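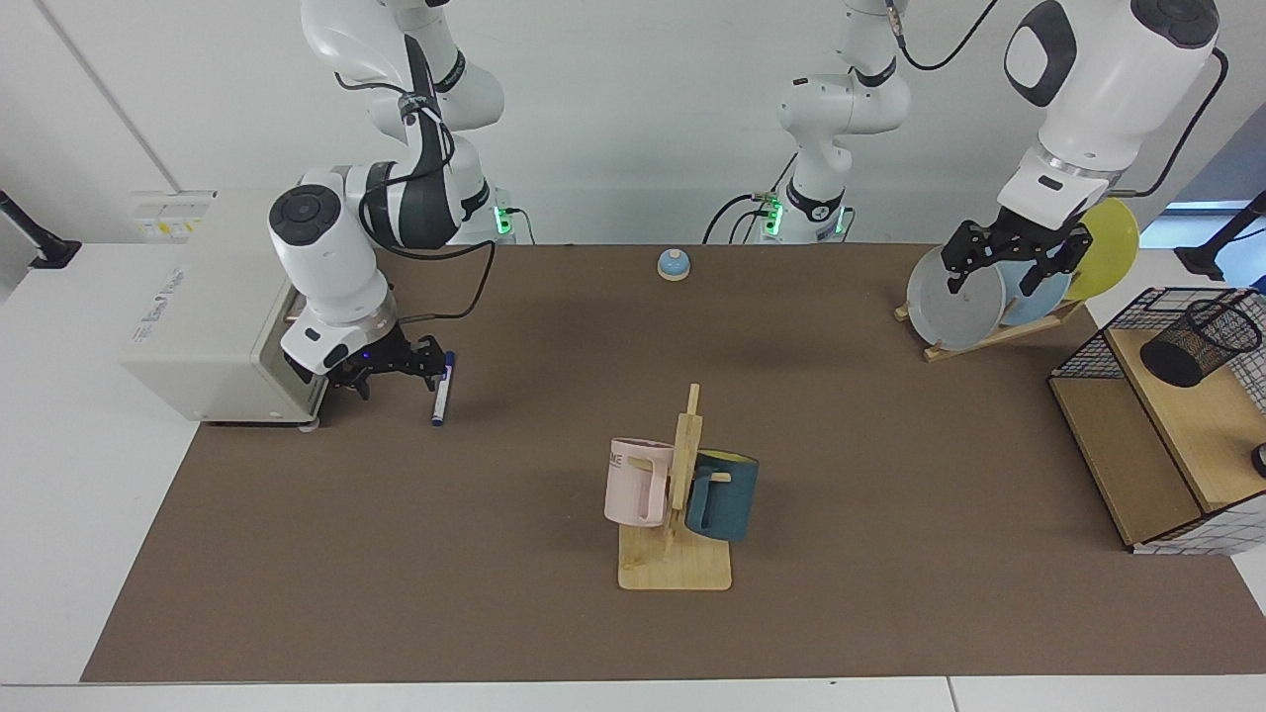

Marker pen with a dark blue cap, on the brown mat.

Stamia Community Library: Labeling and Recataloging Project
Second progress report to the Blöndal Fund
Prepared by Védís Eyvindsson, project lead

Period covered: through the end of November

Work completed

The grant pays for recataloging the local history collection and moving it from the basement to the reading room on the second floor. When we wrote the first report, the basement shelves had been surveyed but no items had been moved. We have now cataloged 1425 items out of a planned 3000. Most of these are printed books and parish booklets. The maps and the bound newspapers have not been started.

Every cataloged item has a new record with title, date, place and condition. Items without a title page took longer than we planned for. Hafþór Damgaard has been checking place names against the old Zekholm district register, and he found that several villages appear under two or three spellings. We now enter the modern spelling in the main field and keep the older ones in a note.

Boxes are marked by hand on two sides with the shelf number. Printed labels from the first batch came loose in the basement, so we stopped using them on boxes. We still use them on book spines, where they have held up well.

Shelving

The Brodido shelving was delivered in two parts. The first 16 bays are up and in use. The remaining bays arrived with the wrong brackets and were sent back. The supplier has agreed to replace them at no charge, but we do not have a delivery date. Until they come, the oversized volumes will stay in the basement on pallets.

Budget

Spending is within the approved total. We spent less than planned on shelving labor and more on archival boxes, which went up in price after our application. We ask for permission to move 1000 from the labor line to the supplies line. A revised budget sheet is attached.

Problems

The basement dehumidifier failed in the early part of the period and was out of service for nine days. We checked the lower shelves afterward and found mold on four booklets. They are bagged and stored apart from the rest. We have asked a paper conservator for a quote and will send it to you before agreeing to any work.

The public search page is behind schedule. Records can be searched by staff but not yet from home.

Next period

We plan to finish the printed books, start on the maps, and open the search page to the public. Hafþór will begin listing the newspapers by title and year so that we can decide which ones need new bindings. The reading room will keep its present hours during the move, with the east end closed until noon on days when shelving is being put up.

Attachments: revised budget sheet, supplier letter, list of damaged items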